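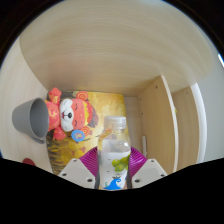 ### 4.2 What the desk-tidying task does and does not show

The student teams at Nkuna were asked to collect demonstrations for one task: bring a disturbed desk back to a fixed layout, using a hand-held gripper. The layout included a mug, a plastic bottle, a coaster, a plush toy and a painting of poppies set against the rear wall. Over the term the teams logged 498 demonstrations, and 34 of these were dropped before training.

We are less sure than the course report that the remaining set teaches what it claims to teach. The report treats the task as one skill. Standing a mug upright and leaning a flat canvas against a wall have little in common beyond the desk they happen on, and a single success rate hides this.
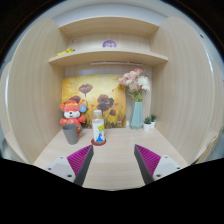 **Figure 3.** Desk cubicle 21, with the bottle on the dark red coaster, the mug in front of the toy, and the painting leaning at the rear.

A second worry is scoring. Plirkerer, the scoring sheet used in the course, accepts a bottle as placed if its base lies within the coaster. It says nothing on which way the label should face, and nothing on how far the mug may stand from the toy. Two graders can look at the same final state and disagree — and in our re-grading they did, mostly over the painting.

The Zekau team argued that more data would settle the matter. We doubt it. The Harnirura team trained on a pooled set of 3,475 demonstrations from several desks and still reported only the combined score, so we cannot tell which of the objects its policy handles well. Until scores are given per object, we treat the claims of general tidying skill as untested.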